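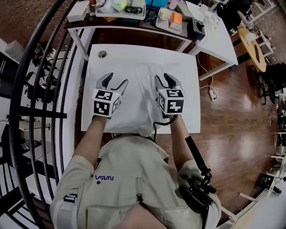 Fig. 1. White cloth on the front table, second desk behind it.

Our project started with a dumb argument about tablecloths -- does it matter how crumpled a cloth is when you start folding it? Yatziri Barrera said no way, I said of course it does, and by April we had a whole report to write!

We used one plain white cloth the entire time. Before each trial it got bunched up and dropped on the table, then one of us spread it out and folded it into quarters while the other ran the timer. We did 46 trials over 2 afternoons, and I now fold everything I own (my roommate thinks I've lost it).

White on white was a pain, I'll say that. With a white cloth on a white table it's hard to find a corner when it's tucked under, and that's where most of our time went. The folding part was pretty quick once all 4 corners were out. Our slowest 20 trials nearly all have "lost corner" written next to them in the notebook -- so I guess I won the argument, sort of.

Şükran Aydoğan read our first draft and asked why we never tried a colored cloth. Good question! We'd like to do that next, maybe with something heavier too, and we still need to redo the graph for the second afternoon because I labeled the axis in the wrong units.

Recent student projects
Sorting Mixed Socks by Touch
The Draretti Drawer Study
How Hestville Packs Its Lunches
Tape, String or Clips? Closing a Paper Bag
Marer Shelf Labels, Part 2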